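Open day at Brokel: house rules for home recordings

I went to the Brokel open day on 14 July 2026 mostly for the robot arms, and came home with two pages of notes on rules instead. What a good afternoon!

Lenka Halás runs the group that records people doing household chores, so that robots can learn from them. Her rulebook has 19 points, and she took us through nearly all of them (I could have listened to twice as many). Everyone living in the home signs first. No session goes past 30 minutes without a break. Letters, screens and family photos get put away before the headset goes on.

Mirrors have a whole page to themselves, and that was my favorite part. Cleaning one is a chore worth recording, but the wearer's face and the room behind go into the file too.

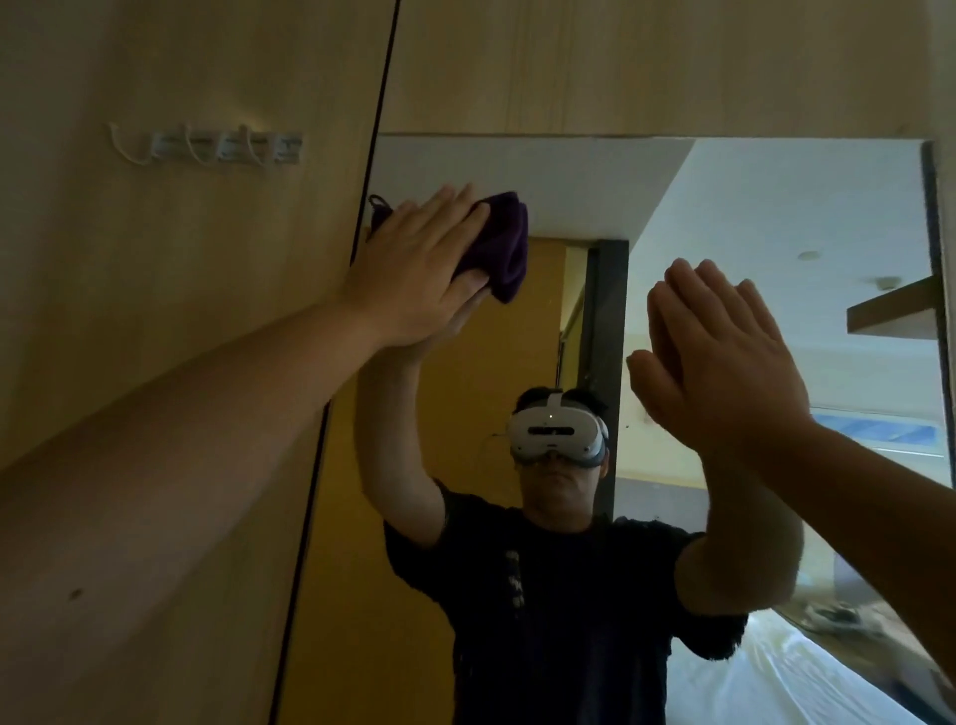

So the wearer signs a separate line for reflections, and a second person checks every clip before it leaves the building. Mikkel Thoroddsen asked about windows after dark, and Lenka wrote that down on the spot. The next version is due in September, and I've already asked for a copy.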